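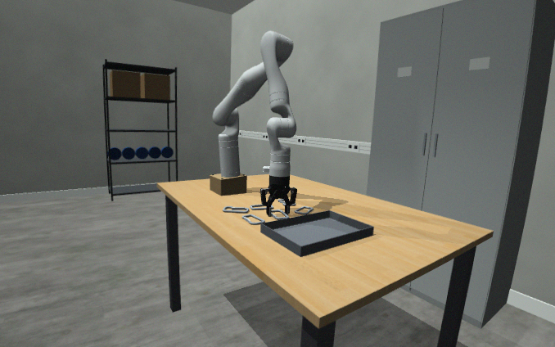
Starting to swim at any age: notes for the Giltley club evening talk

Slide 1. Welcome
Hi everyone, so good to see a full room! Ask who swam this week. Ask who swam in open water. (Wait for hands, don't rush.)

Slide 2. Where I started
I could manage 2 lengths before hanging on to the wall, and I loved it anyway. Tell the goggles story if there's time. Keep it short, the Sayce crowd has heard it.

Slide 3. Breathing
This is the big one. Blow out the whole time your face is in the water, a steady stream of bubbles, then turn and sip the air. Most new swimmers hold their breath and then try to do both at once. Get the room to try it sitting down, hum out, turn, breathe in. It looks silly and it's great fun.

Slide 4. A first session
Keep it to 300 yards. Swim one length, rest until you can talk, swim the next. Kick with a board if your legs sink. Stop while you're still enjoying it!

Slide 5. Building up
Read out the plan on the slide, seven weeks, three swims a week. Week four is easier on purpose. Point out that Grondico pool has a slow lane until 8 in the morning and it's a friendly one.

Slide 6. Going outside
My favorite part. Druden lake in August, flat water, sun just coming over the trees, oh I could go on all night. Bright cap, tow float, never alone. Get in slowly and let your breathing settle before you put your face in. Practice looking up every few strokes in the pool first, lakes have no black line.

Slide 7. Questions
Someone will ask about wetsuits. Borrow one before you buy. If they ask about racing, mention the beginner swim, 60 places, sign-up sheet by the door.

Leave the last slide up with the pool times while people get their coats.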